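Learning to write slowly, or at least to write something

In August I decided I would become a person with nice handwriting. I am in my forties and my grocery lists have been mistaken for seismograph readings, so the bar was on the floor.

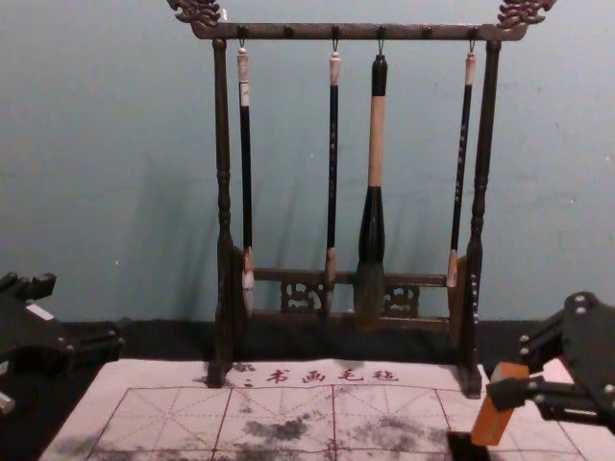 The trigger was a birthday card. I had written what I thought was a warm and slightly funny message to my friend Jolien Van Hecke, and she called to ask whether I was all right, having read "enjoy the cake" as "enjoy the ache." She kept the card. She has since shown it to people.

My handwriting has a history. In third grade we were taught cursive out of a green workbook with a cheerful bear on the cover, and I got as far as lowercase r before I had strep throat and missed two weeks. When I came back everybody was on capitals. To this day my r is a sort of shrug. I have built a whole adult signature around avoiding it, which is hard when your last name has two of them.

So I did what any grown person with a fixable problem does, and shopped. I bought a fountain pen from a little online store called Griseo, which sells pens to people who use the word "feedback" about paper. I bought a bottle of their ink in a color named Moria. I would call it gray. The website called it "the last hour of a mountain," and I paid extra for that hour. Then I bought a pad from Maes, because a forum told me that good ink on bad paper is a tragedy, and a second pad from Maes because shipping was free if I did.

At this point I had not written a word.

The first evening I filled the pen, and also my left cuff. The second evening I sat down and copied out the alphabet, and it looked exactly like my regular handwriting, only more expensive. I hadn't planned for that. Some part of me believed the pen knew how to do it.

I complained to Naveen Nautiyal, who works two desks over and has the handwriting of a wedding invitation. He watched me write my own name and made a small noise. Then he told me I was drawing letters with my fingers, as if I were scratching a lottery ticket, and that I should move from the shoulder. I tried moving from the shoulder. I knocked over his coffee. He has been less available for advice lately, though he did leave a printout on my chair with the words "slower than this" and an arrow pointing to nothing.

Slower is the entire trick, as far as I can tell, and I hate it. I type fast. I talk fast. I eat standing up. Writing a line of lowercase n's at the speed Naveen considers reasonable takes about as long as boiling an egg, and at the end you don't have an egg. My mind wanders off around the fifth n. I've mentally repainted the hallway several times. I have composed really devastating replies to a man who was rude to me in a parking lot in 2000.

But I kept going, mostly out of spite toward the second pad. I gave myself 4 pages a night, after the dishes, before television. I skipped plenty of nights and counted one page of doodled snails as a full session. When the alphabet got unbearable I switched to copying things: the back of the oatmeal box, a recipe for lentil soup, the first chapter of a paperback mystery called Dokum that I found in a rental cabin and never gave back. The detective in it is forever scribbling notes and then reading them with ease, and I consider this the least realistic part of the plot, including the submarine.

Results so far. My lowercase is better. My g has an actual tail now and I'm vain about it, to the point that I've started steering sentences toward words like "gargling." The capitals are still a mess, especially F, which comes out looking like a coat that fell off its hook. I write a decent page if I'm rested and nobody is talking to me. On the phone, taking down a number, I go straight back to seismograph.

I also wrote Jolien another card. It took me three tries and most of an evening, and I used the Moria ink and moved from the shoulder the whole way. She called the next day to say it was lovely and that she could read every word.

She did want to know why I'd brought up gargling.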